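Thu 27 August

Up before the alarm again. Rang the boat office at Duninby as soon as it opened and they confirmed the walking ferry to Sakberg is running, but only on weekdays now, so the plan has to shift by a day. I don't mind much. It means a night in Plastau first, and the hostel there still had a bed for 47, breakfast included.

Spent the morning on the route. The coast path is shorter but the last stretch is shut after the landslip in December, and the diversion goes up over the back of the hill. Brahim Bouazza did it in spring and said to start early, as there is no shade and no tap until the chapel. I've marked the chapel on the map in red.
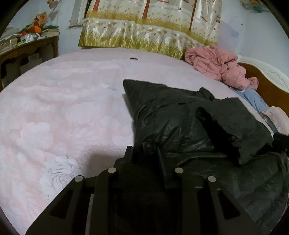 Weather looks mixed. Warm at the coast, wind on the tops, rain possible on the second evening. I went back and forth over what to wear and what to leave behind. The black puffy jacket was on the bed, spread over the flowered sheet and taking up a good half of it, and I still can't decide. It's heavy for August. Last time I went without one I shivered through a whole evening on the quay at Mangundap and ended up buying a horrible fleece.

Boots are fine. New laces in the left one. I need plasters, a tin of fish or two and cash, as the ferry doesn't take cards.

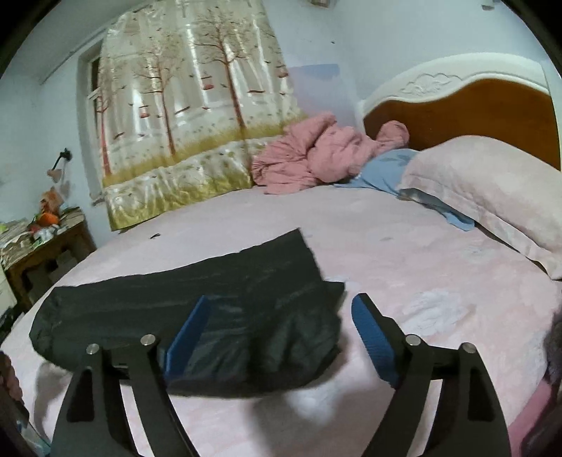 Brahim wants to meet in Plastau for supper and walk the first day with me. He's quicker than I am and talks all the way uphill, but it will be good to have company over the top — I've never liked that hill alone. He goes home by bus after that and I carry on for four days.

Wrote the ferry booking number, 3473, inside the cover of this book. Must ring Mum tomorrow and pay the water bill.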